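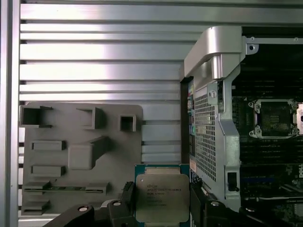 Figure 3. The processor station at the Brollham workshop, with a Xeon held in the gripper between the grey fixture plate and the open workstation.

4.2 Changes to the work at the processor station

Before the arm was installed, a technician at Brollham did the whole of a processor swap by hand. The job was counted as skilled work and was given only to people with at least 2 years at the bench. The main risk was to the socket, which is easily damaged if the chip is set down at an angle, and technicians were expected to own their mistakes. Several told us they would not talk to anyone during that part of the job.

Under the present arrangement the arm carries the chip and the technician prepares the machine. Preparation means taking off the side panel, clearing cables away from the socket, opening the load plate and checking the contacts under a magnifier. The technician then steps back behind the marked line and starts the cycle from a panel supplied by Pledetti. When the cycle ends, the same person inspects the seating and signs the job sheet.

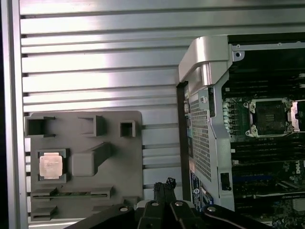 The fixture plate became a larger part of the job than the planners at Kobzar had expected. Parts have to be put in the correct recess and the correct way round, and a chip turned the wrong way stops the line until someone clears the fault. In the first weeks this loading was treated as a minor task with no time set aside for it. Technicians loaded plates during their breaks or between other jobs. After 7/10/24 loading was entered on the job sheet as a step of its own, and complaints about it dropped off.

We interviewed 11 technicians, of whom 9 had worked at the station before and after the change. Most said the work was easier on the eyes and hands. The same people also said it was harder to judge how well they were doing. A technician who had placed chips by hand could feel when one was seated. With the arm, the only sign is a message on the panel, and some did not trust it. Three of them still lifted the load plate for a second look after every cycle, although the written procedure does not ask for it.

Pay grades were not changed, but the rule on bench experience was dropped in November. Newer staff welcomed this. Longer-serving staff were divided, and two asked to be moved to Tolar, the company's repair site, where processors are still changed by hand. Supervisors at Brollham have since set up a monthly practice session in hand placement so that the skill is kept up for days when the arm is out of service. Attendance is voluntary and is counted as paid time.

The station log for the study period lists 67 stops that needed a person to step in. Clearing them fell mostly to whoever was nearest, and the time was not recorded against any job. We return to this unrecorded work in Section 5.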